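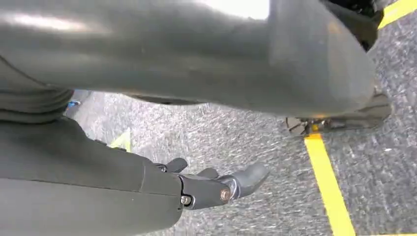 4.2 Der eigene Körper im Blickfeld der Handgelenkkamera

Wer zum ersten Mal mit einer Kamera am Handgelenk eines laufenden Roboters arbeitet, rechnet meist mit schwierigen Objekten, mit Gegenlicht und vielleicht noch mit verwackelten Aufnahmen. Auch wir hatten uns in Clevano vor allem darauf vorbereitet und waren dann doch einigermaßen überrascht, wie oft der Roboter in unseren Daten schlicht sich selbst betrachtet. Abbildung 3 (am Anfang dieses Abschnitts) gibt davon einen guten Eindruck: Ein dunkelgraues, gewölbtes Gliedmaßensegment nimmt den größten Teil der oberen Bildhälfte ein, während vom Teppichboden, auf dem die Aufgabe ja eigentlich stattfinden soll, nur der Rest bleibt. Solche Ansichten möchten wir im Folgenden als Selbstverdeckung bezeichnen und etwas ausführlicher behandeln, als es in vergleichbaren Arbeiten üblich ist.

Die Grundlage bilden 2000 Episoden, die wir in unserem Versuchsraum mit per Teleoperation geführten Bewegungen aufgezeichnet haben. Aus ihnen wurden 900 Einzelbilder gezogen und von Hand mit Masken versehen, wobei wir zwischen dem Greifer, den übrigen Körperteilen des Roboters und der Umgebung unterscheiden. Die Trennung der ersten beiden Klassen mag zunächst kleinlich wirken (und sie hat uns, das sei gern zugegeben, so manchen langen Nachmittag gekostet!), sie ist für das Verfahren aber wesentlich. Die Finger des Greifers dürfen und sollen im Bild bleiben, denn an ihrer Stellung zum Objekt orientiert sich die Greifstrategie. Ein Bein dagegen, das sich zwischen Kamera und Boden schiebt, trägt zur Aufgabe nichts bei und verleitet das Netz im ungünstigen Fall dazu, die Körperhaltung als Hinweis auf die Objektlage zu lesen.

Eine naheliegende Lösung wäre, die Masken aus den Gelenkwinkeln und dem Geometriemodell zu berechnen. Wir haben diesen Weg unter dem Namen Aranda zunächst verfolgt und verdanken ihm viel, doch an den Rändern blieb er unbefriedigend. Gerippte und gefaltete Gelenkbereiche, wie einer am linken Rand von Abbildung 3 zu erkennen ist, verformen sich mit jeder Bewegung und sind in unserem starren Modell nur grob wiedergegeben. Dazu kommen Glanzstellen auf den Schalen. Der helle Reflex an der Oberkante des Segments in derselben Abbildung ist ein recht typischer Fall: Ein Verfahren, das allein nach Helligkeit und Farbe entscheidet, schlägt ihn leicht der Umgebung zu.

Wir verbinden daher beide Quellen. Die projizierte Geometrie liefert eine grobe Vormaske, die ein kleines, in Zeltden vortrainiertes Netz anschließend anhand des Bildes verfeinert. Als zusätzliche Eingabe erhält es die Vormasken der 4 vorangegangenen Bilder, was besonders bei schnellen Bewegungen hilft, wenn die Bodentextur verschwimmt und die Konturen weich werden. Von den annotierten Bildern haben wir 300 für die Auswertung zurückgehalten. Auf ihnen liegt die verfeinerte Maske an den Gelenkübergängen durchweg näher an der Handannotation als die rein geometrische, während sich die beiden Varianten auf den großen, glatten Flächen kaum unterscheiden.

Etwas Aufmerksamkeit verdienen schließlich die gelben Klebebandlinien auf dem Boden, die uns als Bezug für die Standposition dienen. Sie laufen oft dicht an den Füßen vorbei oder verschwinden teilweise hinter einem Gehäuseteil, und frühe Fassungen des Netzes zogen die Maske gern bis an die Linie heran, als sei sie eine Körperkante. Unai Cuesta schlug daraufhin vor, die Linien beim Training zufällig umzufärben und zu verschieben, und Soledad Prieto hat diese Augmentierung in unsere Werkzeugsammlung Cuvenden eingebaut. Der Fehler ist seither deutlich seltener geworden, ganz verschwunden ist er allerdings nicht: Wo eine Sohle unmittelbar an das Band grenzt, bleibt die Grenze mitunter um wenige Pixel unsicher. Für die in Abschnitt 5 beschriebenen Greifversuche erweitern wir die Körpermaske an diesen Stellen um einen schmalen Rand.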